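October, 9:40 in the evening
Notebook of the Isum bench, kit and ball room

Balls first, then the boots, then the question about the second leg.

The match balls for the home leg against Gendwood came back from the kicking machine this afternoon. Each one had 2000 strikes against the steel plate, same as in the spring. Before the strikes I filled all of them to 0.8 bar and left them overnight on the shelf by the door, with the heater off. After the strikes four of them were still inside the limit. The fifth was down to 0.6, and I could hear the valve when I held it near my ear. I changed the valve, put a drop of silicone oil, filled again and it holds for now. I will read it tomorrow at the same hour before I believe it.

I made one mistake which I write down so that we don't repeat it. For the first two balls I used the old gauge with the brass neck, and for the other three the digital one. The two gauges do not agree. On the same ball the old one reads 0.05 higher. So the first two results are not comparable with the rest, and I have marked them with a star in the table. Please use only the digital gauge from now on. The old one is in the box with the broken pumps, with red tape on it.

Circumference is fine on all five. Roundness I measured only on three, because the caliper was needed for the boots.
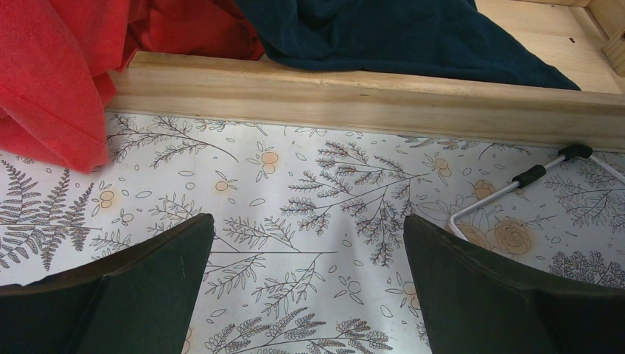
The boots are the bigger problem. The away ground at Gendwood is soft on the side of the main stand, and the players who work on the wing always ask for the long studs there. In our stock we have 300 of the 13 mm and 400 of the 11 mm, both of the Ortuño aluminum type, but a part of the long ones has the thread damaged from being tightened by hand without the key. I started to sort them under the lamp. A bad thread is easy to miss on the gray bench top, so I would like to do the sorting on something white, like the liner with the fern fronds and the little pale orange blossoms. The drawings on it are thin enough that they should not confuse the eye, and a shallow compartment stops the studs from rolling away. If it works well I will ask that we do the same for the washers.

Torque test, short version. I mounted six long studs in the test sole and tightened them to the value on the Ortuño sheet. Then 2000 cycles on the bending rig, with the sole wet. Two studs came loose by a quarter of a turn, both at the front on the inner side, where the sole bends the most. The others did not move. I repeated with a little thread lock on the front pair and they stayed. I don't want to put thread lock on all of them, because at half time somebody must be able to change a stud in one minute, and with cold hands.

Suggestion for the match: thread lock on the front inner pair only, check with the key after the warm-up, and carry one spare set of boots for every winger.

About the second leg. The coaches have not decided yet if they will change many players. After the league game at Zulovstead several of them were tired, and if there is rotation then the boot list from last week is no use to us. I cannot prepare studs for a team I don't know. I asked to get the list by noon on the day before travel. Last season we received it in the bus, and I was changing studs on my knees between the seats, which is bad for the threads and also for the knees.

Also the goalkeeper gloves. The new foam is softer and grips better when damp, but after washing at 40 degrees one palm started to lift at the thumb. I glued it and put it under the weight until morning. Wash by hand until we know more.

To do:
- read the fifth ball again, 9:40 in the evening
- roundness of the two balls still missing
- finish sorting the 13 mm, throw away the bad ones and do not put them back in the bag
- order two new keys, the present one is rounded at the corner
- look at the thumb of the glove
- compare the old gauge with the digital at three more pressures, so maybe the star results can be corrected

The heater makes the clicking noise again. I turned it off at the wall before leaving.

Isum kit and ball room | Contact: leave a note at the bench | Back to top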